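A Farm, a Ferry and a Long Marriage

8/23/22

Khrystyna Ivanyshyn was 20 when she married Iestyn Vaughan at the chapel in Skerow. He had left the merchant navy the previous December and wanted nothing more to do with ships. They rented two rooms over the chandler's and put their names down for a farm tenancy.

It came up sooner than they expected. Canetmont was 300 acres, most of it steep, with a house that had stood empty for six winters. The couple moved in with a borrowed bed and a dog. They bought 762 ewes from the outgoing tenant on credit, and it took nine years to clear the debt.

Khrystyna kept the accounts. Her ledgers are still in the house, and they record everything from drench to bootlaces. In the fourth year she wrote 'no lambs worth selling' across a whole page and left the rest blank.

Iestyn went back to the water in the end. The Cordeiro family needed a relief skipper for their ferry, the Wusari, and the wages were steady. He worked the crossing three days a week and farmed the other four – an arrangement that lasted until his knees gave out. By then the ferry was carrying some 3,000 passengers each summer.

They raised four children at Canetmont. The eldest, a daughter, took over the tenancy, and her parents moved down to a bungalow near the slipway. Iestyn missed the hill. Khrystyna said she did not, though she walked up most mornings to look at the sheep and tell her daughter what was wrong with them.

The ferry was sold for scrap after the bridge opened. Its bell hangs in their porch.

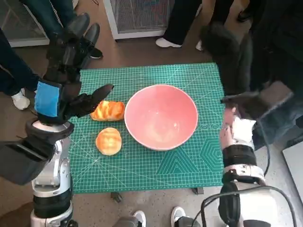 Did the family ever buy the farm?

They stayed on as tenants throughout, and their daughter still rents it today.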